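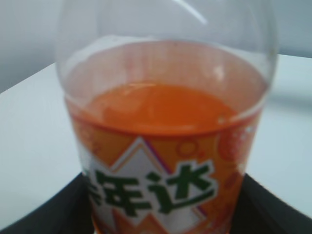 4.2 Table clearing

The Ketine arm was given 70 attempts at putting away one item at a time, a chore most children finish while complaining about it. It managed 46. Soft and oddly shaped things cost it most of the rest, usually through a long approach to the wrong bit of table.

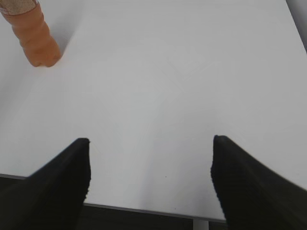 Tang objects that a tired person at Junstead would do no better, and would want a break. We accept the point about the break.

Figure 3. Open gripper, with the orange item still at the far side of a white tabletop. 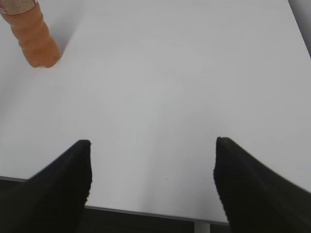 4.3 Wiping

Wiping went worse. Of 61 passes, 14 met our standard, which was not high.

Contact: Brullum Household Robotics Group | Back to top

Related items
Folding towels, slowly
Shelf stocking at Junstead: a second try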